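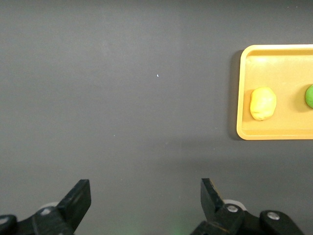

Figure 8. Clay placed in the shallow tray, on a clear grey work surface.

Section 4: Preparing the Work Surface and Portioning the Clay

This section applies to the Bradico Classroom Modelling Set as supplied to the Idstead and Derkmont learning centres. It should be read before the set is first used and kept with the storage box. Instructions for mixing colours are given in Section 5.

4.1 Before you begin

1. Choose a flat, level table with a smooth top. Matt finishes are preferred, as glare makes it harder to judge the shape of a piece.
2. Wipe the table with a damp cloth and dry it fully. Lint and dust will stick to soft clay and cannot easily be removed.
3. Place one tray on the table for each working position. The tray should sit to one side, leaving the middle of the table free for rolling.
4. Check that the tray is clean and that its rim is not cracked. Damaged trays must be withdrawn from use.

Note: The tray may be placed to the left or the right of the working area, according to the hand the user prefers.

4.2 Opening the clay

1. Remove one block from its sealed wrapper. Do not open a second colour until the first has been portioned.
2. Divide the block by hand or with the blunt cutter. Each block makes 20 portions of equal size.
3. Place the portions in the tray. Light colours, yellow in particular, should be handled before dark ones.
4. Return any unused part of the block to its wrapper and press out the air before closing.

Caution: The clay contains wheat flour. Persons with a wheat allergy must not handle it. The clay is not food and must not be eaten.

4.3 Forming a ball

1. Take one portion from the tray and knead it between the fingers until it is soft.
2. Roll it between the palms with light, even pressure.
3. Set the ball down in the open part of the table, well clear of the tray and of other pieces.

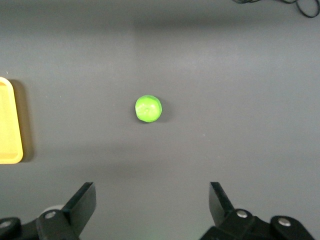

4. Inspect the ball from above and from the side. Small creases and shallow dents are acceptable for practice work. Where a smooth finish is required, roll the piece again with slightly moistened palms.
5. Do not leave finished balls resting against one another. Pieces of different colours will mark each other if they touch.

Note: Clay which crumbles at the edges is too dry. Add one drop of water and knead again. Clay which sticks to the palms should be left uncovered for a short time before use.

4.4 Drying and storage

1. Pieces which are to be kept should be left to dry for 96 hours at room temperature. Turn them once each day.
2. Pieces which are to be used again should be placed in the Mondal airtight tub at the end of the session.
3. Wash trays in warm water at no more than 42 °C. Do not place them in a dishwasher.
4. Stack trays only when they are completely dry.

Caution: Do not use heaters or hairdryers to shorten the drying time. Rapid drying causes cracks.

Section revised Feb 13, 2023.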